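I came home from the Rotier open house with a bag full of leaflets and a sore throat from talking over compressors, and I'd go again tomorrow. The company builds two-arm starter kits for small labs and teaching workshops, and once a year it opens the whole ground floor to visitors. There were 20 of us in my group, mostly teachers, with a couple of people from a packaging firm who asked very good questions about spare parts.

Viera Ondrejka led the tour. She looks after the kit line, and she started us in the assembly room, where every arm goes through the same bench checks before it's boxed up. I liked that she let us stand there for a while instead of hurrying us on to the slides. You could hear the joints homing one after the other, a little rising whine and then a click, and the man from the packaging firm started guessing which joint would be next (he got better at it!).

The kit under discussion is called the Jesard. You get two arms, a matched pair of grippers, a controller and a license for the Belkadi software, which handles recording and playback. I'd read the brochure beforehand and expected the software to be the weak part, but it was the bit I enjoyed most. You set up a task, name it, and the two arms show up side by side on one timeline. Dragging one arm's move a little later is as easy as trimming a video clip – I had it figured out before Viera had finished explaining it.

Then on to the demo room, which was the reason I'd signed up. Two-arm work is hard to teach from a book. Each arm can be perfectly well behaved alone and still shove the other one off target, and students need to see that on something light and forgiving, like a tennis ball on a string with a fingertip on each side.

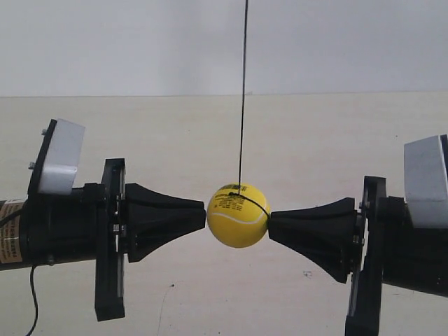
How much of the setup can a class do without help from the company?

Everything except the first calibration, which Rotier does over a video call. After that, the class can swap fingertips, change the task and record new moves using the printed guide.

I had a turn at the controls myself and was clumsy with it, mostly because I kept watching one arm and forgetting the other. My second try felt much calmer. There's a grip force slider on the main screen, big enough to use without hunting for it, and I'd put that near the top of my list of good decisions.

I do have a few grumbles. The guide runs to 55 pages and has no index. The stop button on the demo unit sat farther back than I'd like with teenagers in the room; Viera wrote that down when I mentioned it. And the warranty is 2 years on the arms but shorter on the grippers, so ask about that before you order.

We finished with coffee and a look at the Fadard, a smaller one-arm kit due out next April. It only ran a short loop for us, but it shares the same software, and I'm already thinking about which of our benches it would fit on. Viera is sending the parts list to everyone who left an email address. Mine is on the sheet twice, I think.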